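Robot Club: spring progress report for the Drirano small grants scheme
Covering the period up to the end of April

Hello again from the Stestard robot club! You asked us to keep this to a page and to say plainly what's gone well and what hasn't, so I'll try, though I do tend to go on a bit.

Where we've got to

The big news is that we've moved on from waving. Last term the students were pleased if the hand opened when they told it to (so was I). Since then they've been working on our card-sorting task, where the robot has to pick up a small card and put it in a box. It sounds like nothing. It's really hard! Cards are thin and flat, and a robot finger doesn't have a nail to get under the edge.

We're recording practice runs as we go, and the Kütt group (the older ones) have 672 saved so far. We promised you 100 by Easter, so I'm quite proud of that, even if a fair few will get thrown out when we go through them properly.
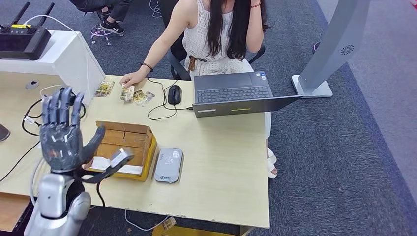 What the students are doing

Each session has one person resetting the cards, one on the laptop and one keeping notes, and they swap every 30 minutes. The swapping was their idea, after a bit of grumbling over who always got the laptop. The Conar group are younger and mostly work on the hand itself: how far to open it, where the thumb should go, when to close. They've started drawing the grips on paper first and it's made a real difference.

What's gone less well

We lost 2 sessions to a software update that I should have left alone until the holidays. Picking up from a flat desk is still hit and miss, much better if the card is already tipped up a little. And our notes from the early weeks are a mess, so we can't compare them with the newer runs as we'd hoped.

Money

We're inside the budget. The only thing I'd like to change is moving what's left of the travel line into spare cables and finger parts, if you're happy with that. Could you let me know before the summer term gets going?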